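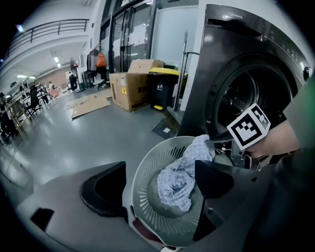
A light grey laundry basket at the door of the washing machine.

The Griten 2: Notes on a Small Motorcycle

February 2, 2023

Readers of this blog have asked on several occasions for a fuller account of the Griten 2, the light two-stroke motorcycle which I have owned for nine years and which has been mentioned here only in passing. The present post sets out what I have been able to establish about the machine and its upkeep.

The Griten 2 was the second and last model sold by Skonetti, a small firm which had previously made pumps for farm use. It was offered with a 70 cc engine and a three-speed gearbox operated by foot. A version with a larger carburettor was listed in the sales leaflet, but I have not met anyone who has ridden one. Géza Vass, who kept the parts counter at the Grurkska dealership until it closed, believes that it was never delivered.

My own example was bought from Viera Štěpánek, whose late uncle had used it to travel to work. It had stood in a shed for a long period and the fuel tank was badly rusted inside. The tank was cleaned and lined, the wheel bearings were replaced and the wiring was renewed from the headlamp to the rear light. The original paint, a dull cream with a brown line, was left as it was.

Owners should pay particular attention to the following matters.

The clutch cable runs too close to the exhaust where it leaves the engine. A longer cable, routed over the frame tube, is a lasting remedy. Cables intended for the Ren moped will fit once the lower end has been shortened.

The ignition points are difficult to reach without removing the flywheel. The correct puller has a left-hand thread, and considerable damage has been done by persons using the wrong one.

The rear brake is adequate for a rider travelling alone. I would not recommend carrying a passenger, although a second seat was sold as an extra.

On the road the machine is pleasant and rather loud. It will hold a steady pace on level ground, but first gear is needed on any serious hill. I have covered 2000 kilometres on the present piston without difficulty.

Janka Hubáček has kindly lent me her copy of the workshop manual, which runs to 90 pages and includes the wiring diagram missing from mine. Copies of that diagram may be requested through the contact page. The gearbox will be dealt with in a separate post in April, when the engine is next due to be taken out of the frame.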